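Simulated kitchens get a planner that can change its mind

Niskanen, the small robotics software group based in Drultasville, has put out a new version of Monix, its open planning tool for kitchen robots, and there is a lot in it to be cheerful about. The release went up on 2020-02-25 and brings the feature users have been asking for since September: a planner that can drop half a plan and keep the rest.

Until now Monix worked out a whole job before the arm moved at all. Ask it to take a pot off a hob and set it on the counter and it would plan the reach, the grasp, the lift and the put-down in one go. If anything changed along the way, such as a pot turned a little further than expected or a cupboard door left open, the lot was thrown out and the arm stood still while the software started again from nothing. On a long job that could happen over and over.

The new version breaks the job into short stretches and checks each one as it comes up. When a stretch fails its check, only that piece is planned again, and the pieces on either side are kept if they still join up. It sounds like a small change. Anyone who has sat watching an arm think for the fifth time in one task will know that it isn't!

Zoriana Tymoshchuk led the work and is plainly delighted with it. "We had the idea on a whiteboard for ages," she said. "The hard part was the joins. You can fix the middle of a motion quite easily, but then the arm turns up at the next bit with its elbow in the wrong place." Her answer was to let the planner hand over a small range of arm poses at each join, so the next stretch has some room to work with.

The team tested the release in 387 simulated kitchens, all built with Esteo, the scene builder that Niskanen also looks after. Each kitchen has its own mix of cupboards, worktops and cookers, and the tasks are the ordinary ones: fetch, carry, open, close, put away. In all there were 2,860 runs. The old planner finished 1,638 of them inside the time limit, and the new one finished a good many more, though the group is holding back the final figure until a fault in the timing code has been sorted out. The full logs will go up with it.

Hobs have been a favourite test from the start -- pan handles, raised grates and a hood overhead leave an arm with few easy ways in. Wall cupboards make it tighter still. A path that looks fine for the gripper can be hopeless for the forearm behind it, and the planner has to think about both together. Monix now does its rough check on the whole arm first and saves the slow, careful one for the paths that survive.

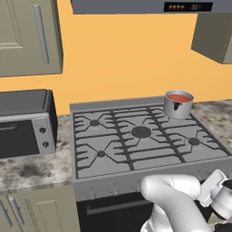

Leandro Retamal wrote on the project's discussion page that the partial replanning is the best thing to happen to the tool so far, but that he would like to see liquids taken seriously next. At present a full pot and an empty one are planned in the same way, he pointed out, and the only guard against spilling is a limit on how far the gripper may tilt. He asked for a limit on sudden speed changes as well, set for each object.

Tymoshchuk replied the same evening that a version of this already exists on a side branch and needs testers. It slows the start and end of every carry, and it can be switched on for single objects by adding one line to the scene file.

There are smaller things in the release too. The viewer now shows rejected paths in a lighter colour, so it is much easier to see why the planner turned something down. Scene files load faster. Error messages name the joint that caused the trouble (hooray!) and give the step where it happened. Up to 64 plans can be run side by side on one machine, if it has the memory for them.

Old scene files will still open, but saved plans from earlier versions will not and need to be made again. The download page has the release notes, a short guide to moving over and the full set of test kitchens. Bug reports about the joins are especially welcome, and should come with the scene file attached.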